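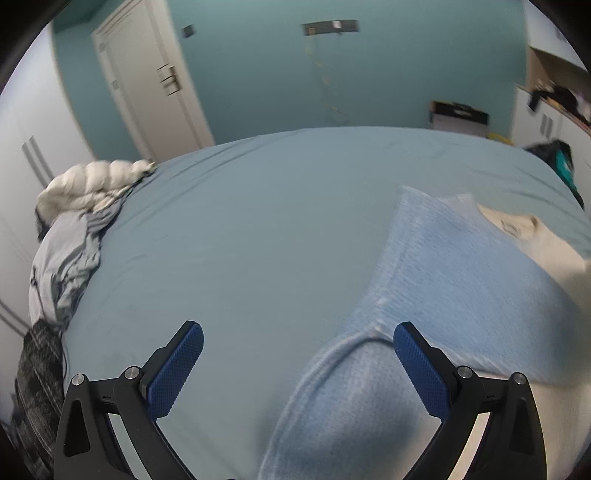
Danjuma Abubakar wants to know why everyone at a table gets their food at the same time, even when one person has ordered soup and another has ordered a roast chicken. He asked his mum, and she said the cooks must be very fast.

Cooks are fast, but speed is only part of it. Most of the answer is about timing. This page explains what goes on in a restaurant between the moment you order and the moment you eat.

Before the doors open

A restaurant that opens for dinner at six has usually had people in the kitchen since early afternoon. They are doing a job called prep, short for preparation. Onions are peeled and chopped. Sauces are cooked and put in tubs. Potatoes may be boiled until they are almost done, then cooled and put in the fridge.

Prep means that slow jobs are finished before any customers arrive. If a cook had to start peeling carrots after you ordered, you would be waiting a very long time.

Cooks have a French name for having everything ready: mise en place. You say it "meez on plass". It means "put in place".

Taking the order

When you tell the waiter what you want, it gets written down or typed into a small screen. The order then goes to the kitchen. In some places it comes out of a printer on a strip of paper called a docket. In other places it shows up on a screen on the wall.

A docket has the table number at the top. Under that are the dishes, and then any special requests, like "no tomato" or "sauce on the side". If someone has a food allergy, that goes on the docket too, and it is often marked so that it stands out. If you have an allergy, you or a grown-up should always tell the waiter, even if you have been to that restaurant before. Recipes change.

Who cooks what

In a small café one person might cook everything. In a bigger kitchen the work is split into sections. One cook looks after the grill. Another looks after the fryer. Someone else makes the salads and cold dishes, and there may be a pastry cook who makes the desserts.

So the food for your table might be made by four different people. None of them can see your table. They need someone to tell them when to start.

That job is called running the pass. The pass is the bench or shelf where finished plates go before they are carried out. The person there is often the head chef. They read the docket out loud, and the cooks answer so that the chef knows they heard. In English-speaking kitchens the answer is often "Yes, chef!"

Working backwards

Now we can get to Danjuma's question. Imagine a table has ordered three things:

Roast chicken: 20 minutes
Fish and chips: nine minutes
Vegetable soup: three minutes

If all three were started together, the soup would be ready first and would go cold while everyone waited for the chicken. So the kitchen starts with the slowest dish and works backwards. The chicken goes in the oven. Eleven minutes later the fish goes in the fryer. When the chicken has three minutes left, the soup goes on the stove. All three reach the pass together.

You can try this at home with toast and a boiled egg. Work out which one takes longer, and start that one first.

Why it is sometimes slow

The Zirnenden, a restaurant in Neltcombe, has 14 tables. If people came in one table at a time all evening, the kitchen would have an easy night. But most people like to eat dinner at about the same hour. On one busy Saturday last June the kitchen there sent out 334 plates, and more than half of them went out between half past six and eight o'clock.

When many dockets come in together, cooks take them in order. A grill only has so much room on it, and a steak can't be cooked until there is a space. This is one reason a restaurant may ask you to book for a certain time. It spreads people out.

Olumide Bashir cooks on the grill there, and says the hardest table is a big one where everybody wants something different. Ten people having the same pasta is much easier.

After you eat

The plates go back to a part of the kitchen kept away from the cooking. Leftovers are scraped off, and the plates are rinsed, stacked in a rack and pushed into a dishwasher. A restaurant dishwasher is quicker than one at home and can finish a load in a couple of minutes. The same plate might be used several times in one night.

When the last customers leave, the cooks clean their sections, label any food that can be kept, and write a list for the morning. The list says what has run out and what needs to be chopped.

Words to know

Docket: the slip of paper with your order on it
Pass: where finished plates wait to be carried out
Prep: getting food ready before customers arrive
Section: one cook's part of the kitchen
Service: the hours when customers are being fed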